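Water and Environment – Research Papers
30 September 2020
Clémence Riviere and Perrine Moulin

3. Seasonal flow and the older uses of the stream

3.1 Flow in the upper catchment

The Nuvard rises on the northern slope of the Masson ridge and falls 340 metres before it reaches the valley floor. Rainfall on the ridge averages 950 millimetres a year, most of it between late autumn and early spring. By August the upper channel is reduced to a chain of pools, and the lower reach is fed almost wholly by springs at the foot of the limestone.

The parish records show that this pattern was well understood by those who lived beside the stream. Water was shared by turns, and the order of the turns was fixed before the dry season began. Holdings nearest the springs drew last – a rule that protected the gardens at the far end of the main ditch. Disputes were settled locally, and few reached the district court.

3.2 Mills and ditches

The mill at Skusier stood at 458 metres above sea level, just below the meeting of the two upper branches. Its leat, around 300 metres long, can still be followed along the hillside, although the last stretch has been lost beneath the road. Grinding was confined to the wet months. In summer the leat carried water to the terraces instead, and the miller was paid in grain for keeping it clear.

The terraces are now largely given over to rough pasture. Where the ditches have been kept open, the soil remains noticeably deeper and the walls are in better repair. Where they have been abandoned, winter flow has cut new channels across the slope – in two places down to bare rock. These changes bear directly on the flow estimates given in Section 4, as the older maps place the main channel further to the east.

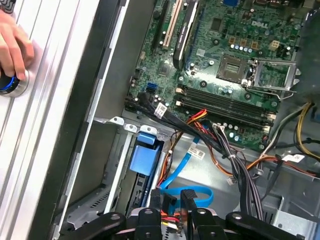
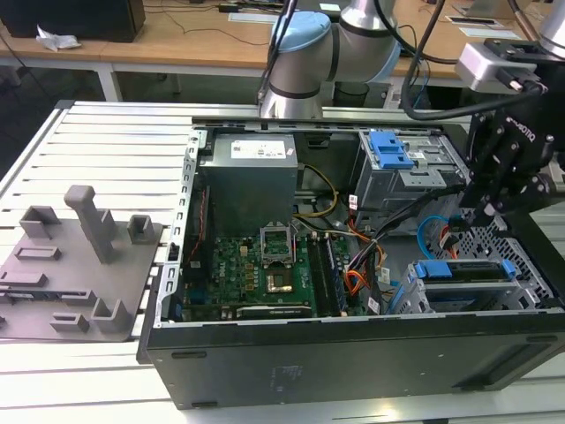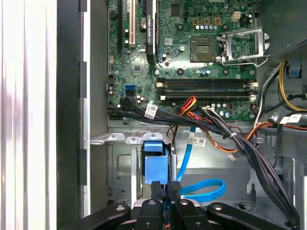 Figure 3. Open desktop computer case with Dell motherboard and empty processor socket, three views.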